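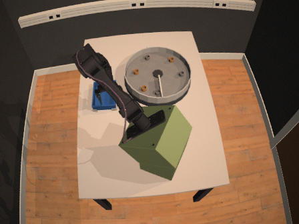

Plurkov_23
Moin zusammen, ich sammle gerade Demos für meine Greifaufgabe in der Simulation und komme irgendwie nicht vom Fleck. Der Arm soll die Teile vom runden Tablett holen und in die kleine blaue Wanne links legen. Auf dem Tablett stehen drei orangebraune Hülsen und drei graue Stifte, immer abwechselnd im Kreis. Die Hülsen klappen ganz gut, bei den Stiften greift mir die trainierte Policy ständig daneben. Ich hab jetzt 1000 Episoden per Teleop eingespielt (fragt nicht, wie mein Handgelenk aussieht) und überlege, ob ich einfach auf 3000 hochgehe. Lohnt sich das, oder mache ich was Grundsätzliches falsch?

sorkari
Bevor du noch 2000 Stück einspielst: Variierst du die Startstellung vom Tablett? Wenn die Teile immer am gleichen Platz stehen, lernt das Netz dir die Bahn auswendig und guckt gar nicht mehr hin.

Plurkov_23
Äh. Nee, bisher immer gleiche Stellung. Ich dachte, ich fange erst mal einfach an und mache es dann schwerer.

ukum
Würde ich trotzdem erst mal so lassen! Wenn es schon mit fester Stellung nicht läuft, wird's mit Zufall bestimmt nicht besser. Ich tippe eher auf den Kontrast. Graue Stifte auf grauem Tablett, die gehen von oben ja fast unter. Färb sie mal testweise knallgelb ein, kostet dich zwei Minuten.

sorkari
Sehe ich anders. Umfärben ist Schummeln, am Ende soll das Ding doch auf echten Bildern laufen, oder? Dann lieber Licht und Schatten zufällig machen. Der Arm wirft bei dir einen Riesenschatten über den Tisch, und der sieht bei fester Lampe in allen 1000 Episoden gleich aus, wenn du immer ähnlich fährst.

ukum
Zum Testen ist das kein Schummeln, das ist Fehlersuche. Danach färbt er halt wieder zurück.

GuoBastelt
Ich werf mal was anderes rein - wie sauber sind die Demos denn? Ich hatte letztes Jahr eine Aufnahme mit lauter Zögern drin, kurz vorm Greifen immer eine Pause, weil ich selbst die Tiefe schlecht einschätzen konnte. Hat das Modell brav übernommen und ist über dem Teil stehen geblieben. Ich hab dann alles mit langem Stillstand rausgeworfen und mit weniger Daten bessere Ergebnisse gehabt.

Plurkov_23
Oh je, das könnte passen. Bei den Stiften muss ich immer zweimal ansetzen, bei den Hülsen sehe ich wenigstens das dunkle Loch oben und weiß, wo die Mitte ist. Ich schau mir die Aufnahmen heute Abend mal durch und sortiere aus.

GuoBastelt
Mach das. Und eine zweite Kamera am Handgelenk, falls noch nicht drin.

sorkari
+1 für die Handgelenkkamera. Den Rest sehe ich immer noch so wie oben ;)

Plurkov_23
Kurzer Zwischenstand: 23 Episoden in Folge angeguckt, in 6 davon hänge ich sichtbar über dem Stift rum. Ich sortiere weiter und trainiere dann über Nacht neu. Die gelben Stifte probiere ich danach auch noch, und beim Licht muss ich erst mal rausfinden, wo man das überhaupt einstellt.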